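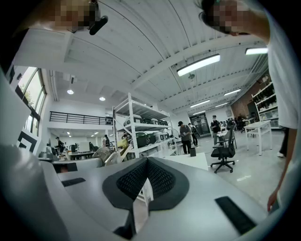 Drarnum, Oct 29, 2018

First full day in the new workspace and my neck hurts from looking up so much. I can't help it! After two years in that basement on Holst Street, where I could touch the pipes from a chair, I now have a great high corrugated ceiling over me with steel beams running off toward the far end. I keep tipping my head back like a tourist in a cathedral.

The lights are those long fluorescent tubes, which I was all set to complain about (they make me look like I've had the flu since September), but with the big windows down the one side I hardly minded them. There are trees right outside. Green ones! I ate my sandwich looking at leaves, and I can't remember the last time I did that on a work day.

Beatrice Kioko gave me the tour this morning and talked the whole way, bless her. The mezzanine is the part everybody wants, she says, up behind the black railing, but I've decided I like it better underneath. There's a row of desks under there with monitors and gear all over them, and the little round lights set into the ceiling make it feel like the kitchen end of somebody's house. I asked if I could have a desk there and she said she'd see. That usually means no with Beatrice, but I brought cookies, so we'll find out.

Unpacked 2 boxes and then lost steam. The first one was all cables. The second had my good mug, the Manar calendar I never hung up, and a padded envelope with a receipt in it for $628 that I have no memory of. I think it's the chair? I'll have to ask Kirsten Hauksdóttir, she keeps every scrap of paper that's ever come through the door. If it IS the chair I want it back, because the one I sat in today leans to the left.

The noise is going to take some getting used to. Everything carries in a tall room like that. Somebody dropped a roll of tape in the afternoon and I jumped a mile, then I laughed at something on the phone and heard myself come back at me. Might have to learn to whisper, ha.

Got home at seven, soup from the freezer, feet up. Tomorrow is the other boxes and figuring out where the coffee lives. Also need to bring a sweater and the extension cord from the hall closet.

Recent entries
Goodbye to the basement
The Zeltix kettle finally gave up
How many pens does one person need
Soup weather

This site uses cookies to remember your settings. By continuing to read you agree to their use. OK | Learn more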